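Chore Machines, Gallery Page
Last updated: September

Quick page, more pics when I get time. The question I keep getting by email is can a machine do the dishes yet, or wipe a counter, or restock a shelf. Short answer: parts of it. Long answer is below, sort of. I do the counter and sink tasks for the Atgate project, mostly in simulation, some on the real bench at Pennington. Notes are mine, opinions too.

What counts as a chore here. Pick up a cup, put it in the basin. Move the bottles so you can wipe where they were. Wipe. Put the bottles back. Thats it. A kid does this while talking about something else.

Cups. Good news first. An upright cup with nothing touching it is pretty much solved for us. Grab from the top, two fingers, one over the rim, lift, done. Cup on its side, worse. Cup inside another cup, forget it. Handles make it better or worse depending on which way they point, and we haven't sorted out why.

Basins and tubs. Fine to drop things into. Carrying one is another story, two handles and one arm, it tips. We gave up on carrying and just let the arm push the thing. Looks dumb. Works more than the carrying did.

Spray bottles. Picking one up, OK. Squeezing the trigger with a two-finger gripper, no. You can hold it or you can squeeze it. The Grovik people have a bracket for this, which I think is cheating, but then I own a jar opener so who am I to talk.

Pump bottles. Press down on top, soap comes out. Should be easy. On the bench it slides away or falls over unless something is holding it. In sim we don't even have the soap.

Flat stuff. The worst catagory by a mile. Cards, thin pads, anything lying flush with the counter. People slide it to the edge and pinch it, without thinking. The arm goes straight down and taps at it. Scrapers are a little kinder if the handle gives you something to get a finger under.

Numbers, for those who asked. Last batch was 3000 sim runs of the full tidy-up, everything shuffled each time. 367 finished with every item where it should be. Plenty more got the cup in and then wrecked something else on the way out. On the real bench we did 14 tries and 2 were clean. So no, don't sell your sponge.

Where things go wrong is hardly ever the grab. It's the reach. An arm coming over the top of a crowded counter has an elbow and a wrist to worry about as well as the fingers, and tall bottles at the back are right where the wrist wants to be.

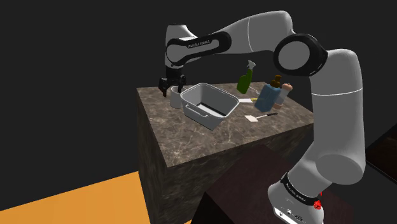 Order matters a lot too. Clear the cup first and you have more room for the rest. Start with the bottles and you're swinging past the cup each time. We tried letting the planner choose and it chose badly, so for now the order is typed in by hand. Not proud of it.

Shop floor is a diffrent page. Plaser is running shelf facing and floor pickup, and they're further along than we are because boxes are boxes. Will link when they have something up.

Next for us is wiping with a cloth. Cloth is its own headache. Pics to come.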